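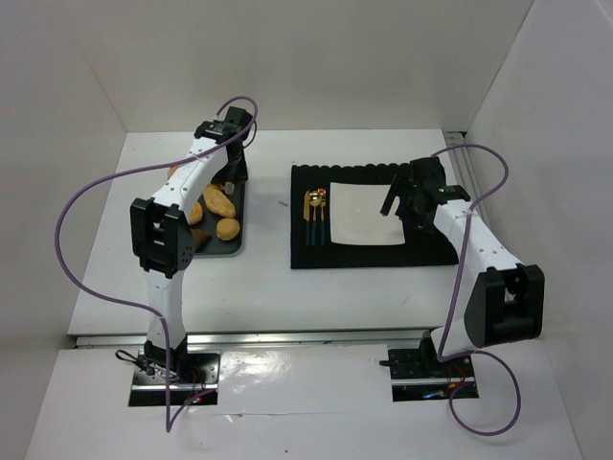

Open day at the Lumden test kitchen

In May I went with my colleague Pravesh Magagula to the open day at Lumden. I work for a small company that supplies Rernarex, a chain of breakfast cafes, with plates and table linen, so I wanted to see how other people think about a bread table. We took the train at 8 in the morning and arrived before the doors were open.

Our first stop was the serving room, because Pravesh is interested in everything that concerns bread. The rolls and buns are kept together on a dark gray tray, long ones beside round ones, and the plate waits on the other side on a black ribbed placemat. I liked this very much. A golden crust looks warm on a dark tray, and a square white plate on black ribs is easy to see from far away. In our catalog we still show white plates on white cloth, and I have said for years that it makes the customers sleepy.

Pravesh did not agree about the square plate. He says a round bun wants a round plate, and that the corners are the first place where a plate breaks. We discussed it all the way to the next room. I must admit that we have had many returned plates with broken corners, but I still find the shape handsome, and a long roll can lie from corner to corner.

The bakery

The bakery is on the ground floor and it is run by Valdis Koppel. He told us that they bake 300 pieces on a normal day and almost double for an open day. The ovens were made by Stankevičius, and he is very proud of them. My question was how long a bun can stay on an open tray before the crust gets soft. He answered that it depends on the weather more than on the bun, and then he gave me one to try. It had a little too much salt for my taste, but the inside was excellent.

Storage and shop

After lunch we saw the dish storage. Every shelf has a paper label with a number, and the placemats are rolled up and not folded, so that the ribs keep their form. I wrote this down for our own warehouse. The shop near the exit sells the same kind of placemat under the name Terkside. I bought two for home – one black and one green.

Practical notes

The visit is free, but the talk in the afternoon has only 100 seats and we came too late for it. Coffee is served in the yard. From the station you walk uphill, and the side entrance is closer than the main one. Pravesh wants to go again in the fall, when they bake with rye.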